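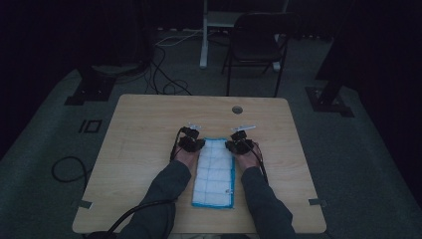
White towel with blue border, laid out lengthwise on the table, small tag at the near right corner.

Linen notes: the bordered towels and the revised fold

The white towels with the blue border are now in use at Larncombe and Borkura, and the folding method that went out with the last issue has been revised. The old method was written for the plain bath towels and did not suit these. The main changes are the starting position, the order of the folds and the stack height. Anyone folding from the printed sheet on the linen room door should take it down and use the text below until the new sheet is printed in December.

The towel

The pattern is a grid of shallow quilted squares in two columns, running the length of the towel. The blue border goes round the edges. There is a small white tag close to one corner, and this is the reference point for everything that follows. Clarneck, who supply the towels, list them in their catalogue as the Sumampouw hand and kitchen weight. On our own delivery sheets they are entered as "SUM blue".

The quilting is faint once a towel has been laid flat and is easiest to see with light coming from the side. It matters because the gap between the two columns is the centre line, and a fold made along that gap lies flatter than one made through the squares. The old method ignored the pattern and put the first fold across the towel. On the plain towels this made no difference. On the bordered ones it left a ridge, and the stacks leaned.

The surface

Fold on a table. Folding against the chest or over one arm is quicker with a single towel and slower over a full load, as the border edges drift apart and have to be matched again at the end. A bare wooden top is suitable. Wipe it down and let it dry before starting. A cloth or pad on the table makes the towel drag when it is smoothed and should be removed.

Check the table edge for splinters and raised screws. Two towels came back from Larncombe with pulled loops along the border, and Ottmar Voß traced both to a trestle with a chipped corner. The trestle has been withdrawn. Rounded corners are preferred for any replacement, and the request has gone in on that basis.

Set the table so that the full length of the towel lies on it. If the far end hangs over the back, the weight will pull the near end out of line during the second fold.

Laying out

Place the towel lengthwise, pointing away from you, with the tag at the near right corner. Take hold of the two far corners, one hand to each side, and draw them gently outwards until the border runs straight between them. Move down to the near corners and do the same. Do not pull lengthwise. The quilting gives in that direction and the towel will creep back to its own length as soon as you let go, usually when the first fold is already made.

Smooth from the centre line outwards with the flat of the hand. One pass each side is enough. If a border edge has curled, turn it back and press along it with the side of the thumb.

If the tag is at the far end, turn the towel round on the table. If it is near the left corner when the towel points away from you, the towel may be reversed, so flip it and check again. With a little practice this can be done as the towel comes out of the basket, and Zahira Manurung suggests finding the tag by touch before the towel reaches the table.

Folding

First fold. Bring the left long edge over to the right long edge, so that the fold falls in the gap between the two columns of squares. The blue borders should sit one on top of the other. If they are out by more than the width of the border, open the towel and start again. Small differences can be left.

Second fold. Take the far end and bring it down to the near end. Slide one hand in behind the new fold and press it flat from the inside before smoothing the top.

Third fold. Bring the folded end down again to the near end. The tag is now enclosed at the open end of the bundle, on the right. Turn the bundle so that the closed end faces you.

That makes three folds in all, against four in the old method. The finished bundle is thicker than before and noticeably squarer. It should stand on its long side without opening. If it opens, the usual fault is air trapped at the second fold, and pressing down harder at the end does not cure it.

Stacking

Stacks are now six high. The old figure of seven came from the plain towels and should not be used, as the seventh bordered towel takes the stack above the shelf lip at Borkura and the top one comes off when the door is closed. Stack with all the closed ends to the front. Do not alternate them. Alternating levels the stack slightly, but whoever takes a towel then has to look for the fold, and the open ends fray the order of the shelf within a morning.

Place a finished stack on the shelf in one movement, with one hand underneath and one on top. Stacks carried against the body arrive with the front edges pushed back.

New stacks go behind the existing ones. This was the rule for the plain towels too and has been patchily observed. At Larncombe the front stacks were still stiff from the supplier's finish while those at the back had been through the wash many times. Rotating the stock evens out the wear on the borders, which are dyed and will show age before the white does.

Drying and temperature

Fold only when fully dry. The quilted face can feel dry while the border is still holding moisture, so test at a corner, where the border doubles. A towel that fails the test should go back on the rail by itself. Do not put it at the bottom of the pile to finish off under the others.

Shake each towel once by the short edge on coming off the rail or out of the drum. Once is sufficient. Further shaking has no effect on the quilting and spreads lint over the folded work.

The tumble dryer at Borkura runs hotter than its dial suggests, and the borders of one batch puckered there. A puckered border cannot be folded to the standard above. Such towels should be set aside for the cleaning cupboard and noted on the sheet. Use the middle setting at Borkura until the thermostat has been looked at. Larncombe is unaffected, having no dryer.

Tags

The tags are to stay on. Several people have asked about cutting them off, and a few have been cut already. A towel without its tag can still be folded correctly, but it takes longer to orient and the batch cannot be identified if there is a complaint to make to Clarneck. Where a tag has come loose at one end, put the towel in the mending tray. It can be caught down with a few stitches in white cotton, keeping the needle clear of the blue.

If a tag is missing altogether, lay the towel with the cleaner hem stitching at the near end and carry on. No substitute mark should be made in laundry pen.

Sorting beforehand

Bordered and plain towels should be separated before folding begins. Mixed folding was allowed in the past and accounts for most of the misfiled stacks. Two baskets are enough, one for each kind. Tea towels go in with neither and have their own drawer.

Stained towels should be pulled out at this stage. A mark on the white that has survived one wash can be treated and washed again. If it survives the second wash, the towel moves to the cleaning cupboard. Marks on the border are seldom visible in use and may be passed.

Corrections to the last issue

The last issue gave the shelf for bordered towels at Larncombe as the lower one. It is the upper one. The lower shelf is for bath mats, and the label has been changed to match.

The same issue stated that the border was to be folded under before the first fold. This was an error carried over from the instructions for tablecloths. The border is left flat throughout.

Questions about the method should go to Zahira Manurung, and reports of damaged tables, shelves or rails to Ottmar Voß. Requests for more stock are to be written on the delivery sheet before the monthly order is closed - requests passed on by word of mouth have been missed twice and will not be chased.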